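Editing the ferry story

16 September 2021

I finished the second draft of the ferry story last night. It came out at 1272 words, and the limit for the Sekwood anthology is 3000, so for once I have room to spare.

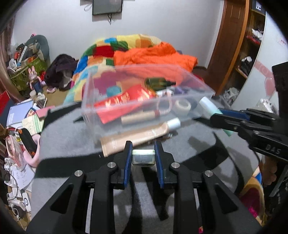 The first draft was 1159 words and had no ending. My narrator got off the boat at Nallero, walked up the hill and stood outside her aunt's house. I had left her there since March. Rezaul Pramanik read it for me and asked why she didn't just knock. I had no good answer, so in the new version she knocks.

Nallero isn't on any map. I made it up years ago for a piece of flash fiction (259 words, still on this blog somewhere) and I keep going back. It has a harbour, a bakery and a bus that runs twice a day. This time I added a school, and I had to move the bakery so she could pass it on the way up.

The aunt was the hard part. In the first draft she was only a name on a letter. Now she opens the door, and she is cross, and she talks for about a page. I like her more than the narrator, which may be a problem. Rezaul thinks the story should be hers. I'm going to leave it a week before I decide.

I've changed the title as well. It was "The Crossing", but there are a lot of stories called that. For now it is "Mrs Selvanayagam's Stairs".

If anyone else is sending something to Sekwood, let me know in the comments. I'm happy to swap drafts.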